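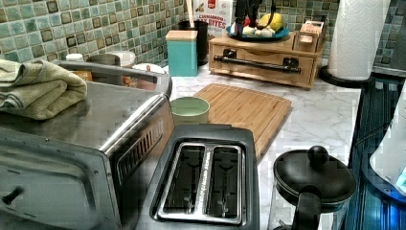
The Urnell Guideline is a set of good-practice rules for household robots that work at kitchen counters, first put out by Zanico in May and kept up ever since by the Trerkska working group. It runs to 27 clauses, most of them short and rather friendly in tone. Clause 3 asks that a gripper come down on fruit and other soft foods from above – slowly, and with a clear path back up – and that toasters, kettles and ovens be treated as hot at all times, whatever the sensors may say. A lighter edition, known as the Wickramasinghe text, leaves out the 2 clauses on knives and is the one most home users end up reading.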